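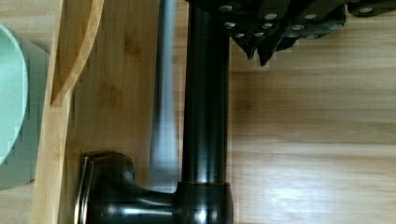
Bench-top drawer unit: bar pull, clearance and what the drawer should hold

Holtasent Residents' Forum > Shared Kitchens > Fittings and Storage

mustberg_kitchens
Posted Apr 15, 2022

Members are invited to comment on the light wood drawer unit now placed on the marble-patterned bench in the Mustberg kitchen. The unit was supplied without hardware. A dark bronze bar pull has been fitted to the drawer front, and the same pull is proposed for the units in the Drotow and Montoya kitchens.

Comment is sought on two matters. The first is the pull itself, both its finish and the length of the bar. The second is the contents of the drawer, which at present is the pale green bowl. Replies will be considered before the remaining hardware is ordered in August.

drotow_level3
Reply to mustberg_kitchens

The finish is suitable. Against pale wood a near-black bar is easily found by residents with low vision, and our kitchen has asked for that contrast on several occasions. The coppery edge on the base plate is a pleasant detail and does not reduce the contrast.

I do have a concern about the posts.

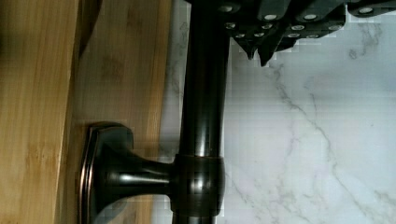
A flared post of this shape leaves a narrow join between the plate and the wood, and in a shared kitchen that join collects flour and grease. A damp cloth will not reach it properly. If this model is adopted, the cleaning schedule should provide for a soft brush at every pull, and the time should be allowed for.

montoya_stores
Reply to drotow_level3

I respectfully disagree on the posts. The kitchen I look after had flat cup pulls for 3 years and they were considerably harder to clean, as the whole underside was hidden. A bar can be wiped from every side. The plate has rounded corners and sits flush, and I would expect a weekly wipe to be enough.

On length, I support the long bar. Residents with arthritis can place a whole hand on it, or hook it with a wrist. A short pull would need to be gripped with the fingers. I would ask only that the screws be checked for the thickness of the drawer front. Our fronts are 19 mm, and the screws packed with most pulls of this type are too long or too short for that.

bench_and_board
Reply to montoya_stores

My question is about the second matter. A full drawer has been given over to one bowl. Storage in the Mustberg kitchen is limited, and I understand from the last meeting that residents were asked to take their own mixing bowls home.

I also note that the top of the unit is being used as a shelf for the children's play food. I have no objection to the play food. I would object to it becoming permanent there, as the top is the natural place to set something down while the drawer is open.

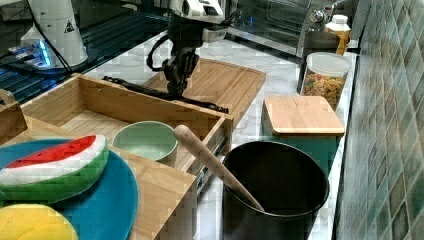 Drawer open with the bowl inside; plate with plush watermelon slice on the cabinet top.

The play food should have its own tub, kept low enough for children to reach without leaning over an open drawer.

mustberg_kitchens
Reply to bench_and_board

Thank you. The bowl is in the drawer as a trial, so that members could judge the depth with a real item. It is not intended that the drawer hold a single bowl in the long term. The current proposal is bowls toward the cabinet end and tea towels in the remainder.

The unit stands beside the cutting board. Members are asked to consider whether the drawer may be opened fully while the board is in use. Our position is that it may, provided that the board is kept well to the left and the bench between them is not used for hot pans. 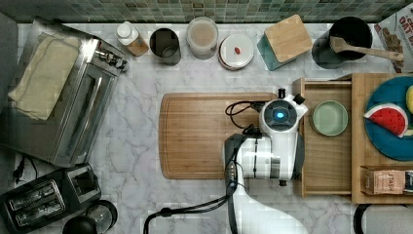
drotow_level3

I cannot agree with that last point. In practice two residents will be at that stretch of bench together, one cutting and one reaching for a bowl. An open drawer beside a knife is a poor arrangement, however carefully the board is placed. I would ask that the unit be moved along the bench, or that a clear gap of 200 mm be marked between the board and the open drawer front.

I would add that the board has a juice groove, and a groove that is overfilled will run onto the bench and toward the drawer. Tea towels are not a suitable thing to keep there. Bowls can be washed in a moment.

montoya_stores
Reply to drotow_level3

The gap is a reasonable request and I withdraw nothing by supporting it. I remain of the view that tea towels belong close to the board, where they are needed. Perhaps the Mustberg kitchen would try both arrangements for a month each and report here.

bench_and_board
Reply to montoya_stores

Supported, provided the play food is moved first.

mustberg_kitchens

The comments on the gap and on the screw length are noted and will be put to the next meeting. The finish and the long bar appear to be accepted. Drotow's request for a brush in the cleaning schedule will be listed as a separate item. The trial of bowls and tea towels will begin with bowls only, and the thread will stay open for further replies.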